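Pre-Purchase Walkthrough, Gripper Stations - Trurnomham site
Date: 9/7/18
Filled in by: Anselmo Siqueira
Stations planned for next year: 7

1. Table and sheet - OK
I leaned on this one pretty hard and it didn't budge. The white sheet is cheap and I'd buy spares right away, so put it under consumables and leave it out of the station price.

2. Rails and posts - OK, with a note
All the bolts were snug. Rawat quoted us the aluminum rail precut, and I'm all for it (I cut the last batch myself and my saw has not forgiven me). Ask them to throw in end caps!

3. Hand-held grippers - OK
We need two per station plus a spare pair for the site. Florkomix wants payment up front on these, so the order has to go in before the December budget closes. I tried the fingers on both and they open and close fine. Please don't let anyone trim the spares to save money - we've been down that road. 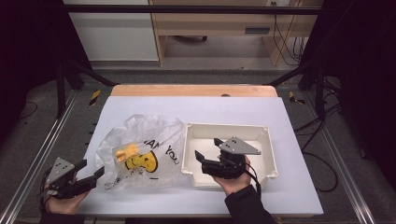 Item 3: both grippers in hand, with the bag and tray on the sheet.

4. Cables - NEEDS WORK
My biggest gripe. Each gripper has its own cable, and there's more cable coiled on the carpet at the right side. I want clips and a floor cover in the budget for every station. Vornix sells a kit, part 1917, and I'd like a price on 26 of them so we have enough for the other building too.

5. Floor tape - OK
Yellow and black, stuck down well at the corners I checked. Add a few rolls to the order anyway, carpet is hard on it.

6. Curtains - OK
Black ones, same as we have now. Get the heavy kind again. I know the thin ones look like a bargain in the catalog, but they move every time somebody walks by and it drives me nuts.

7. Test items - PARTLY DONE
Bags and trays cost next to nothing, so I'd just give each station a small yearly allowance and skip the purchase requests. Trays need to be the white kind with low walls so everyone is working with the same thing.

Still open: the clip kit price, end caps from Rawat, and who signs for the Florkomix prepayment. I can do the follow-up calls on the first two.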